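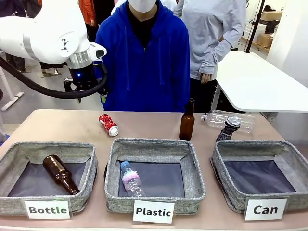 Four for the sorting table: two cans, a brown glass bottle and a plastic water bottle.

I've been meaning to write about recycling for ages, and since the new collection rules for Vunley start in June I've run out of excuses. So this month's corner is all about cans and bottles. Sorry if you were hoping for tomatoes!

First things first, the crushed can question. I get asked this one more than anything else (usually in the queue at the Ametti bakery, when I'm trying to choose a bun). The red and white one on the table has had a good squashing, and ours at home generally look the same. Our new collectors at Planari are happy with cans squashed or whole, so do as you please. I squash, because our kitchen bin is tiny and it's very good for the temper.

Glass is where I've had to change my ways. Brown bottles used to go in with everything else at our house, but from June they need to go in the separate glass box with the clear and green. Give them a quick rinse first. No need to soak off the labels, which is a relief, as I once spent a whole evening at the sink doing exactly that with 7 beer bottles and a butter knife.

Plastic water bottles go in the mixed bag along with the cans. Tip out whatever's left, squeeze the air out and put the lid back on. I know we were all told to take lids off, and I had a jam jar full of them on the windowsill, but the leaflet is quite clear: lids on!

The glass boxes can be picked up from Usman Hall from May 15, 2023, any morning before noon. They're 5 pounds each if you need a second one, and the first is free. There are 88 in the store cupboard at the moment and another 100 on order, so please don't panic if you're away. The lids are sold separately, and I do think that's a bit cheeky.

Next month, what on earth to do with crisp packets. Send me your tips, I haven't got any.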